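Notebook, clearing the table
Jun 5, 2022
Written by Driss Fawzy. Maricica, please add your remarks at the end.

Today I wanted to look again at the chore which everybody in the Jasdale building says is easy: take the drink cans and bottles from the big table with the drawers. I do this at home in one minute and I don't think about it. For the arm we use the same control settings as in the Cairns notes, nothing new.

Crushed cans are my main interest now. A can from the shop is always the same shape, but a crushed can is different every time, and the shiny table is one more difficulty.
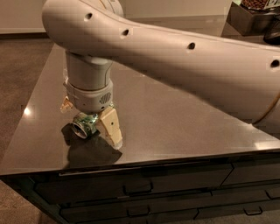
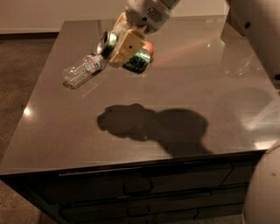
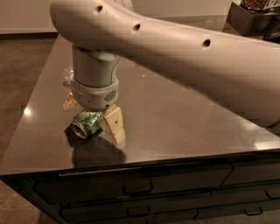
Drink containers and the gripper, all at the table with the dark drawers.

Can a machine do the tidying of a normal home today, without a person near it?
Not yet, in my opinion. It can do one piece of the work, for example lift a known object from a known table, and it can repeat this many times. A normal home asks for many small pieces in a row, and after one mistake somebody must come and put things right. I would let it work in a home only with a person in the next room.

Some remarks for myself before I forget.

The limit for closing force is still the old value from the Itgate tests. For full cans it was good. For thin crushed metal I would like to try a lower value, and then raise it slowly. Please do not change it in the shared file, make a copy with your name.

Reflections: I asked Maricica Ghiță if we should put a matte cloth on the table. She is against it. Her argument is that people have shiny tables and they will not buy a cloth for us. I agree with her, but I would still like one session with the cloth, only to know how much of the trouble is coming from the light.

Speed is a separate question. Visitors always ask about speed first. I think a slow machine is acceptable if it works while the people are out, and the noise is more important than they expect.

To do:
- copy the settings file, lower the force limit
- one session with cloth, same light
- send the Prurercombe people our list of objects (they asked 2 times already)
- write down the name of each object before the session, also the boring ones
- in July, talk again about the sorting step, cans apart from bottles

Maricica: I read this. For the cloth, okay, but one session only. The list of objects is in my folder, I will send it tomorrow morning.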